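Ticket: drawer-close policy stalls when two drawers are open
Project: Saarela (drawer manipulation, bench trials)
Opened by: Meron Adugna
Opened: 10/15/21
Priority: normal, but blocks the results table
Status: open

Summary
Close policy does fine on single drawer trials. With two drawers of the same cabinet open, success drops off badly. Want to know if it's the policy, the force threshold or the grasp labels before we write anything up.

Setup
Dratov controller, default gains. Wimness logger for force and joint states. Policy is the April checkpoint, no fine tuning since. Start poses randomised same as the paper draft. 30 trials per condition, 200 demos in the training set.

Numbers so far
One drawer open: 30 trials, all closed.
Two drawers open: 30 trials, 19 closed, 11 stalled. Every stall logged as "contact lost" even though the force trace still shows load on the fingers. So the label is wrong or the detector is. My money's on the detector.

Tried already
1. Rebooted controller. No change.
2. Re-ran hand-eye calibration. Residual slightly better, stall rate the same.
3. Dropped approach speed by half. Stalls come later, thats all.
4. Checked contact point against the demos. Policy prefers the front panel close to the bar handle, labels say "handle" for all of it. Top edge of the panel and the bar itself are different grasps and should be labelled seperately. 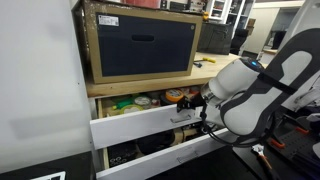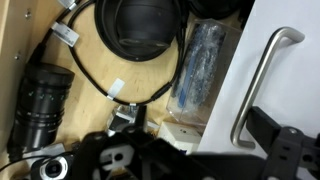 5. Swapped contents between drawers to rule out weight. Camera gear is heavier than the tape, no difference in stall rate. Cables are a worry for another reason - if a loop rides up over the side wall the drawer won't shut and we'd blame the policy. Tuck them down before each run please.
6. Masked the drawer interior in the wrist view. Two-drawer case improved a bit in a quick try, not enough runs to report. Makes me think the policy is reading clutter as a cue for how far open the drawer is.

Current guess
Two separate problems. One, Cukby contact detector times out when the push direction isn't square to the panel. Two, wrist view gets ambiguous with a second drawer front near the first, so the policy hesitates and the timeout catches it. The second one is the interesting result. The first is just a bug and I'd like it gone so it stops colouring the numbers.

To do
- Split grasp label into "panel edge" and "bar". Relabel all 200 demos, yes all of them.
- Raise detector timeout, log the old value first.
- Repeat two-drawer condition with lower drawer closed partway, 30 trials.
- Masked run, proper count this time.
- Don't touch the single drawer data, it's good.

Note for whoever picks this up
Stall logs are in the Saarela folder under the trial number, force traces seperate. Trial clock and Wimness clock are out of sync by a hair, line them up on the first contact spike and not the timestamp. I'm back in Monday arvo, message me before changing gains.

Meron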